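Ornska sucht Teilnehmende für Langzeittest: Spielküchen und Stoffspielzeug im Familienalltag

Veröffentlicht am 26. Juni 2018

Für einen Langzeittest von Spielküchenzubehör suchen wir Haushalte und Kindertagespflegestellen mit Kindern im Vorschulalter. Die Ergebnisse fließen in einen Einkaufsratgeber ein, den die Ornska Verbraucherredaktion im kommenden Jahr herausgibt. Auftraggeber ist der Spielwarenverleih Losico, der sein Sortiment überarbeitet.

Getestet werden Lebensmittel aus Stoff und Plüsch, Geschirr, Töpfe und Kochbesteck für Kinder. Uns interessiert, womit Kinder nach mehreren Wochen noch spielen, was in der Kiste liegen bleibt und was beim Waschen Form oder Farbe verliert. Im Labor lassen sich Nähte und Farbechtheit prüfen, das Spielverhalten nicht.
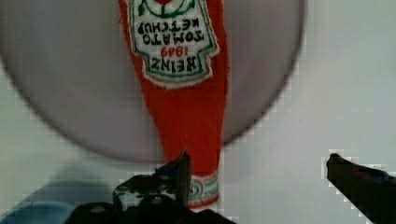 Ketchupflasche aus Plüsch mit aufgesticktem Etikett

Ablauf

Der Test beginnt im Oktober und dauert 14 Wochen. Jeder Haushalt erhält ein Paket mit Spielzeug, einen Fragebogen und ein Heft für kurze Notizen. Die Teile sollen frei zugänglich im Kinderzimmer oder in der Küche stehen. Bitte fordern Sie Ihr Kind nicht zum Spielen auf und räumen Sie anderes Spielzeug nicht weg.

Einmal pro Woche füllen Sie eine Seite im Heft aus, das dauert etwa 8 Minuten. Nach der Hälfte der Zeit rufen wir Sie an und besprechen offene Fragen. Stoffteile waschen Sie bitte zweimal nach der beiliegenden Anleitung und tragen ein, ob sich Nähte gelöst haben. Zum Abschluss gibt es ein Gespräch, wahlweise telefonisch oder in unserem Büro in Forcombe.
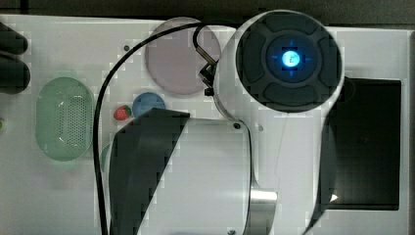
Wer kann mitmachen?

Teilnehmen können Familien mit mindestens einem Kind zwischen drei und sechs Jahren. Geschwister dürfen selbstverständlich mitspielen, ihr Alter geben Sie bei der Anmeldung mit an. Bei Kindern unter drei Jahren im Haushalt stellen wir das Paket ohne Kleinteile zusammen.

Tagespflegepersonen können sich ebenfalls bewerben, brauchen aber das schriftliche Einverständnis aller Eltern. Ein Formular dafür schicken wir zu. Vorkenntnisse sind nicht nötig. Sie sollten die Fragebögen auf Deutsch ausfüllen können - eine portugiesische Fassung gibt es für die Teilnehmenden unserer Partnergruppe in Guimarães und auf Wunsch auch für Haushalte hier.

Insgesamt vergeben wir 106 Plätze. Gehen mehr Bewerbungen ein, wird gelost, wobei wir auf eine Mischung aus Stadt und Land achten. Wer beruflich mit der Herstellung oder dem Verkauf von Spielwaren zu tun hat, kann leider nicht teilnehmen. 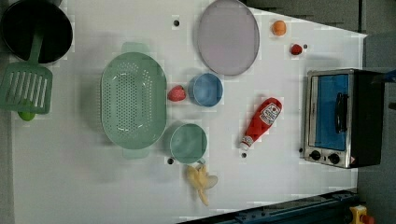
Spielküchenzubehör: Topf, grüner Pfannenwender mit Schlitzen und mintgrünes Sieb

Aufwandsentschädigung

Das Spielzeug dürfen Sie nach dem Test behalten. Außerdem zahlen wir 5 Euro für jede vollständig ausgefüllte Heftseite. Die Summe wird nach dem Abschlussgespräch überwiesen. Porto und Fahrtkosten im Nahverkehr erstatten wir gegen Beleg. Wer vorzeitig aussteigt, bekommt die bis dahin ausgefüllten Seiten bezahlt und schickt das Paket an uns zurück.

Datenschutz und Sicherheit

Fotos oder Filme von Ihren Kindern brauchen wir nicht. Namen und Anschriften werden getrennt von den Antworten aufbewahrt und nach der Auszahlung gelöscht. Im Ratgeber erscheinen nur zusammengefasste Angaben und einzelne Zitate ohne Namen.
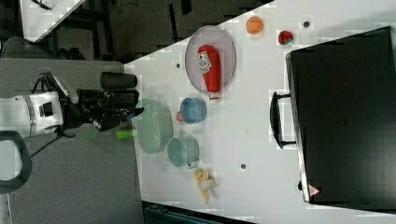 Geht ein Teil kaputt, nehmen Sie es bitte aus dem Spiel und melden Sie uns den Schaden noch am selben Tag. Reparieren Sie nichts selbst, auch keine offenen Nähte. Ersatz schicken wir nur, wenn das Teil für den Vergleich gebraucht wird.

Bewerbung

Bewerben können Sie sich über das Anmeldeformular auf dieser Seite oder schriftlich beim Büro in Forcombe. Wir benötigen Alter und Anzahl der Kinder, die Postleitzahl und eine kurze Angabe, ob bereits eine Spielküche vorhanden ist. Eine eigene Spielküche ist keine Voraussetzung - ein niedriges Regal oder ein umgedrehter Karton reicht aus.

Zu- und Absagen verschicken wir vor den Herbstferien per E-Mail. Bitte sehen Sie bis dahin von Rückfragen zum Stand der Auslosung ab.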